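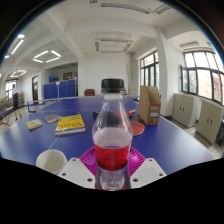 4. Tidying shared tables

4.1 Why this chore

Most published results on household manipulation come from kitchens, where the counter is narrow, the robot stands close to its work and the objects have fixed homes in a drawer or a rack. Clearing a shared table is a less studied job. The surface is large, the things left on it belong to different activities, and the right place for each depends on what the room is used for next. A person does it without planning. We wanted to know how far a learned policy gets with the same work, and which parts of it still need a person.

The Trestgate benchmark covers kitchens and workshop benches but has no large tables. We therefore wrote our own task list, which we call Zitetlow, with 72 short tasks in recreation rooms, reading rooms and canteens. Each task is given as one sentence, such as "stand the bottle up" or "put the books together." Demonstrations were recorded by hand with a gripper of the same shape as the one on the robot. We kept 1133 of them for training after removing those in which the object left the view for most of the motion.

4.2 Object placement and reach
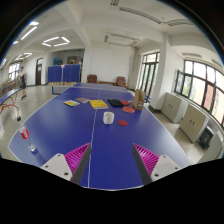 Figure 4. A table tennis table with mixed objects, seen over the open gripper fingers.

Placement on a large table matters more than we had expected from our bench trials at Furnberg. An arm on a fixed stand can reach only part of the surface, so the mobile base has to move between grasps, and every move adds error to the estimated position of the next object. In Figure 4 the books and the paddles lie out in the middle of the table, while the bottle with the red label is on its side at the near left edge. A bottle in that position is a hard case for our policy. It can roll when touched, and a grasp that comes in a little too low pushes it off the table. The white cup is upright and has clear space on the side nearest the gripper, and objects like it were the easiest in the whole list.

Thin, flat objects form a second group. A book lying flat gives the fingers very little height to close on. People solve this by sliding the book to the edge and taking it from there, and the policy picked up the same habit from the demonstrations. It does so reliably with thick books. With small ones it often starts to lift before the cover has cleared the edge.

4.3 Results

We ran 478 trials on the robot in October, with 3 attempts allowed per object. Upright cups and bottles were rarely a problem. Paddles came next, provided the handle was free. Bottles on their side and small books accounted for most of the failures, and when two such objects appeared in one task the robot seldom finished without help.

Adding the grasp filter of the Kalniņš toolkit reduced the number of dropped objects but made each task slower, as the base was repositioned more often. For a room that is tidied once in the evening the slower setting is acceptable. During the day, when people are waiting to use the table, it is too slow to be of use, and clearing by hand remains the practical choice.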